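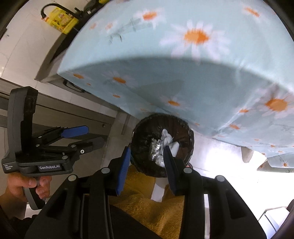

Mantel azul claro de margaritas, con la papelera justo debajo.

Inicio | Casa | Mesa | Reportajes | Suscripción

El mantel vuelve a la mesa de diario

Durante años quedó reservado para las visitas y la comida de diciembre. Ahora en Mestenora lo ponen un martes cualquiera. Baoshan Shi, que lleva el taller textil Sayce, vende sobre todo estampados de flores - margaritas grandes, fondo azul, tallos finos - y recomienda una caída de hasta 200 milímetros por cada lado.

Ziad Hijazi tiene dos y los va turnando. Come y trabaja en la misma mesa, así que deja la papelera al pie, con bolsa negra, y al levantarse tira las servilletas y los envoltorios. "Antes lo dejaba todo encima hasta la noche", cuenta.

Para las arrugas del doblado, Shi aconseja plancha tibia por el revés. Guardarlo enrollado también ayuda.

Compartido 4 veces | 2 comentarios

Lo más reciente
Cortinas de lino para la cocina
Ondeck: sillas para balcones estrechos
Cómo quitar cera de una tela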